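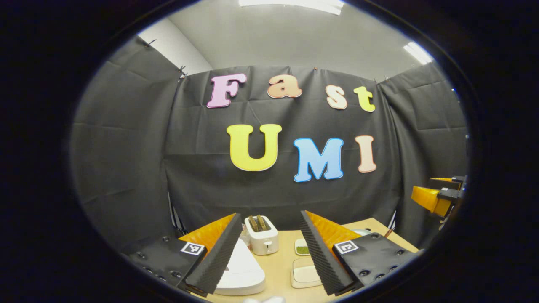

Words by Thérèse Petrenko
Food and Home, December issue

Toast is seldom given much thought by those who write about breakfast. It is made quickly, often by someone who is not yet fully awake, and it is eaten within minutes. The Leinonen household survey, which put questions to 572 people in the region, found that more than 300 of them made toast on most mornings. Fewer than 50 had ever changed the way they set out the table for it.

Rosaire Sandhu has taught domestic skills at the Staken centre for many years, and her short course on the breakfast table has become one of its most requested. Her advice begins with position. The toaster should stand towards the back of the table, with clear space in front of it, so that the slices can be lifted out and set down without reaching across anything else. A two-slot model is sufficient for most homes. Larger machines, in her view, encourage people to make more than they will eat while it is hot.

A large tray with rounded corners, placed directly before the toaster, gives the slices somewhere to land. The white tray on the light wooden table serves well in this respect, and the toaster behind it, with two browned slices standing in its slots, is within easy reach. Spreads and toppings are kept in small dishes at the right. Mrs Sandhu favours square ones, as they sit neatly beside a flat tray and waste little room. A bowl may be placed further back until it is wanted.

Normand Vachon, who assists on the course, takes a stricter view of crumbs. He asks students to empty the toaster's crumb drawer every week and to wipe the table before the dishes are laid — a habit he says he learned in his father's café.

The course runs over 4 mornings and closes with a shared breakfast. Places for the spring term may be requested at the Staken centre's front desk.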